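July 28, 2022

Day one of the great decluttering, or day two if I count yesterday, when I bought boxes and then sat on the porch looking at them.

Leonie Holzer is taking the spare room from March, and she has asked, very politely, whether there will be floor in it. I said of course. I then opened the door and shut it again.

The closet went first. It gave up a tennis racket, two left boots and the tent from Gronlow, still folded the way Fernanda Guerreiro folds things, like a woman losing an argument. There was also a receipt from the Berchtold furniture place for 795 dollars. I can't find anything in the house that cost 795 dollars. I looked under the bed in case I had bought a better bed.

Lunch was crackers, standing up.

Afternoon: paper. I kept every gas bill from the Dondik Street apartment, where I lived for nine months and was cold for all of them. I read several, which is how you lose an afternoon. Also a jigsaw of a harbor, 1,000 pieces according to the lid. I put it in the giveaway box, took it out, and put it back in with the lid taped down so I couldn't get sentimental again.

Fernanda called at four to ask how it was going. I told her I was being ruthless. She asked what I'd thrown out and I said a boot. She wanted to know why only one, and I had to admit I was still thinking about the other.

The bathroom drawer
Every sample packet I have ever been handed seems to have retired here. I am a person who says "oh, thank you" and puts it in a pocket. The new rule is use it this week or let it go, and the L'Oréal one with the big 4 on it and the lime green bottom half is first up, mostly on the strength of its colors.

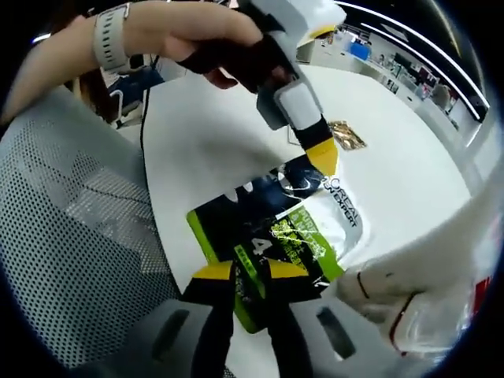

Still to do
Hall cupboard. The shelf above the washer. Call Storinora and ask what a small unit costs, then don't tell Fernanda I asked. Decide about the boot.

Bed at ten, in the only room with a clear path to it.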